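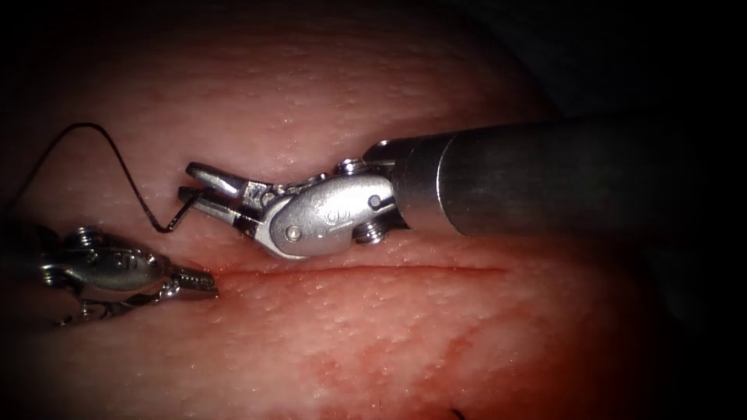 Item 2: black suture held above the tissue surface, incision line beneath.

Carrilho Skills Group — minutes, February 3, 2023

1. Minutes of the last meeting
Agreed, with one spelling corrected on page 3.

2. Suturing practice
Discussion was mostly on thread handling. Members felt that a long loop of loose thread is hard to keep track of near a thin, straight incision, and asked for a note on tail length in the course handbook. Peiyu Dai to draft. It was also asked whether black thread should be standard for teaching — it stands out well against pink tissue. Agreed.

3. Supplies
Granex has quoted 316 for the next order of suture packs. Clorkura has not replied. Order to go to Granex if nothing is heard before the next meeting.

4. Course places
69 applications for the July course. Unine has asked for three places to be held back. Left open until room numbers are known.

5. Any other business
The key to the store cupboard is still missing.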